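Present: Urszula Krawczyk (chair), Xiuying Duan (notes), nine members.

1. Minutes of the March meeting approved with no changes.

2. Seed library. Xiuying reported 346 packets lent. Bean stock is low. 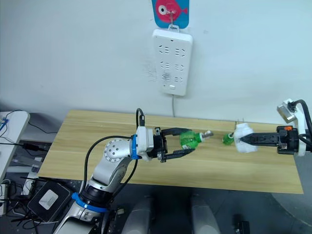
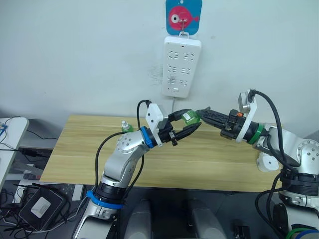
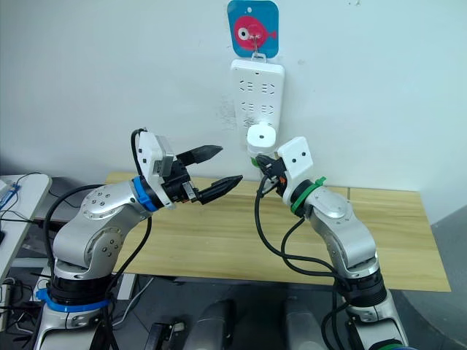 HINDHAM, September 12, 2025

3. Plots. The waiting list stands at 39. Agreed to split the two long beds by the Akpan Street gate.

4. Water. Bill was $1207. Urszula will ask Zumberg for a second quote on the leaking pipe.

5. Fall plant sale. Budget of $200 approved, one against.

Meeting closed 8:15.

Recent items
Plot rules
Compost delivery dates
Hodier Lane hedge update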